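Section 6. Preparing and Cleaning the Golley Two-Arm Table Cell for Dishware Work

6.1 Purpose

This section applies to Golley cells installed with two arms on a common base rail and a wooden table. It covers preparation of the table for dishware tasks, handling of liquids within the work area, and cleaning at the end of a run. Calibration of the arms is covered in Section 4, and replacement of gripper fingers in Section 9.

Only operators who have signed the Naylor cell register may carry out the steps below. Questions concerning this section should be addressed to Kelly Stockdale.

6.2 Before placing any items

1. Move both arms to the park position using the Futanero control program. Wait until all movement has stopped.

2. Press the stop button and confirm that the control program reports both arms as held.

3. Wipe the table with a dry cloth, working from the wall toward the base rail. Do not push crumbs or dust under the rail.

4. Inspect each arm cable from the gripper to the base. The cable must form a free loop at the wrist and lie along the link for the rest of its length. Refit any clip that has come away.

5. Confirm that the connectors on the base rail are fully seated. Do not disconnect a fitting while the cell is powered.

CAUTION: The wrist cable swings wider than the gripper when the arm rotates. Keep cups, upright bowls and other tall items out of its path.

6.3 Placing the tray and dishes

1. Set the round black tray in the middle of the table, between the two arms. All liquid work is carried out over this tray.

2. Lay the flat gray item to the left of the tray with its long sides straight. It must not overlap the tray rim.

3. Place plates and bowls on the right or inside the tray, as the task file requires. A plate may overhang the tray rim if the task file calls for it.

4. Release the stop button and run the Reach Check at low speed. Each gripper should come to its side of the tray without touching the table.

5. Watch the cables during the Reach Check. A cable may pass above the edge of a dish, but it must not drag the dish or catch under it. If it does, stop the cell, move the dish and repeat the check.

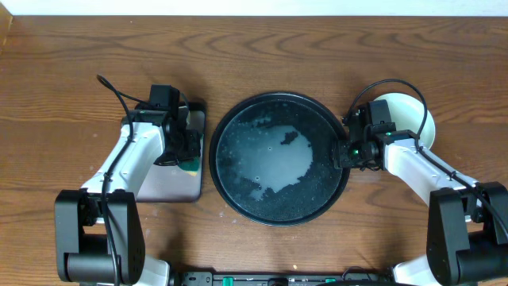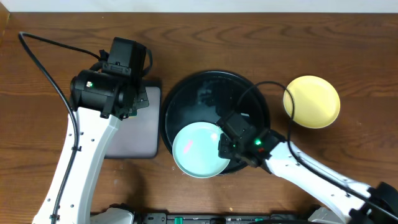
Figure 6-1. Both arms at the work table, with the black tray between them. The first view has white liquid in the tray; the second has a teal-blue plate resting partly over the tray rim.

6.4 Working with liquids

1. Pour liquid by hand, with the stop button pressed. Keep the container low over the tray.

2. Use no more than 22 milliliters for each trial. Larger amounts may run over the rim if the tray is knocked.

3. Keep liquid away from the gripper fingers, the wrist camera and the joint housings. None of these parts is sealed.

CAUTION: If liquid reaches a gripper or the base rail, press the stop button, switch off the power at the wall and notify Sreekumar Varghese. Do not restart the cell until the affected part has been inspected.

6.5 Cleaning after a run

1. Park both arms and press the stop button.

2. Lift the tray out level with both hands. Empty it at the sink – never over the table.

3. Wash the dishes and the tray in warm water with mild soap and dry them fully.

4. Wipe the table with a damp cloth, then a dry one. Remove small specks from the wood by hand before the next run, as they can interfere with the camera check.

5. Clean the gripper housings with a dry cloth only. Sprays must not be used in the cell.

6. Enter the run count in the cell register. A full cable inspection is due every 1,100 runs.

NOTE: Revised 15 Oct 2024 by Callum Entwistle. Step 2 of 6.4 replaces the earlier limit given in the August issue.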